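How Clothes Get Dry

Reading time: 5 minutes

Wet clothes contain water. Dry clothes contain much less of it. Drying is the job of moving that water out of the cloth and into the air. This page explains how the water gets in, how it gets out, and why some clothes take longer than others.

Where the water sits

Cloth is made of threads. Each thread is made of many thin fibres twisted together. Between the fibres are small gaps, and when cloth is washed the gaps fill with water.

Some of this water is held loosely. If you lift a soaked towel out of a bucket, the loose water runs out of the bottom edge. More comes out if you twist the towel. After that, no amount of twisting helps, and the towel is still damp.

The water that stays behind is held in two ways. Part of it clings in the narrow gaps between fibres. Water sticks to many surfaces, and it sticks well in narrow spaces. The rest has gone into the fibres themselves. Cotton fibres take in water and swell. Polyester fibres take in very little, so a polyester football shirt dries sooner than a cotton T-shirt of the same size.

Spinning

A washing machine removes most of the loose water by spinning. The drum turns very fast. The clothes are pushed round in a circle by the wall of the drum, but the wall has holes in it, and nothing pushes the water round at the holes. The water leaves through them and is pumped away.

A faster spin removes more water. It also makes more creases, and this is why delicate clothes are given a slow spin.

Spinning does not use heat to dry the clothes. The water leaves as a liquid. Everything after this stage works in a different way.

Evaporation

Water is made of molecules, which are far too small to see. They are always moving. Some move slowly and some move quickly. At the surface of the water, a quick molecule can break away from the others and go off into the air. It is then part of a gas called water vapour. The change from liquid to vapour is called evaporation.

Evaporation happens at any temperature. Water does not have to boil first. A puddle on a cold pavement will still disappear if it is left long enough.

Molecules also travel the other way. Water vapour in the air can hit the wet cloth and stick to it. The cloth dries only when more molecules are leaving than arriving.

Four things change the speed.

Heat. Warm water has more quick molecules than cold water, so more of them escape.

Moving air. The air next to wet cloth soon fills with vapour. If the air stays still, many molecules return to the cloth. Wind carries the damp air off and brings drier air in.

Dry air. The amount of vapour already in the air is called humidity. When humidity is high, drying is slow. Washing hung outside on a foggy morning may be no drier by lunchtime.

Surface. Molecules can only leave from a surface. A sheet spread out on a line has a large surface touching the air. The same sheet rolled into a ball has a small one, and its middle can stay wet for days.

A bright, windy day in April can dry washing faster than a hot, still day in summer. The spring day has less heat but more moving air.

Why wet clothes feel cold

The quickest molecules leave first. The ones left behind are slower on average, and slower molecules mean a lower temperature. Evaporation therefore cools whatever the water was sitting on. Sweat cools your skin in this way. It also explains why a wet swimming costume feels chilly in a breeze.

A drying machine has to keep supplying heat for the same reason. Without it the clothes would cool down and the water would leave more slowly.

Drying in a machine

A tumble dryer uses all four of the things listed earlier. A heater warms the air. A fan pushes the warm air through the drum. The drum turns, and the clothes are lifted up one side and fall through the air. As they fall they open out, and more of their surface is exposed.

The damp air must then go somewhere. There are three common arrangements.

In a vented dryer, the damp air is blown outside through a wide hose or pipe.

In a condenser dryer, the damp air is cooled inside the machine. Cool air cannot hold as much vapour, so some of it turns back into liquid. This is called condensation. You can see it on a bathroom mirror after a bath. The liquid runs into a tank, which has to be emptied, or down a drain.

In a heat pump dryer, the air is cooled and warmed again in a loop, and the heat taken out at one point is put back in at another. It uses less electricity than the other two, but a load often takes longer.

Lint

Short bits of fibre come loose as clothes rub together. The air carries them along, and they collect in a filter as a soft layer called lint. Lint from a mixed load is often grey, because many colours are blended together in it.

A filter full of lint blocks the air. The clothes then take longer to dry. Lint also burns easily, so an adult should clean the filter after every load.

Never climb into a dryer, and never put a pet or a toy inside one.

Try it: two socks

You will need two matching cotton socks, a bowl of water, kitchen scales, a pencil and some paper.

1. Weigh each dry sock and write down the number.
2. Soak both socks. Squeeze them until they stop dripping.
3. Weigh them again.
4. Hang one sock up flat. Roll the other into a tight ball and put it on a plate in the same room.
5. Weigh both every hour.

Take the dry weight away from the wet weight to find how much water is in the sock. If a basket of washing weighs 487 grams when wet and 300 grams when dry, it held 187 grams of water. Draw a line for each sock on the same graph. The flat sock should reach its dry weight first.

You can repeat the test in a different room, or with woollen socks, but change one thing at a time. If you change two things together, you will not know which one made the difference.

Words to know

Condensation: the change from vapour to liquid.
Evaporation: the change from liquid to vapour.
Fibre: a very thin strand used to make thread.
Humidity: the amount of water vapour in the air.
Lint: loose fibres that collect in a dryer's filter. 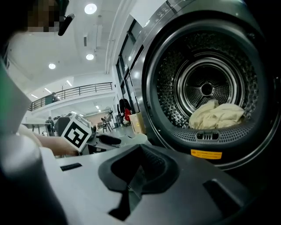 The drum of a dryer. Its walls are covered with small round holes.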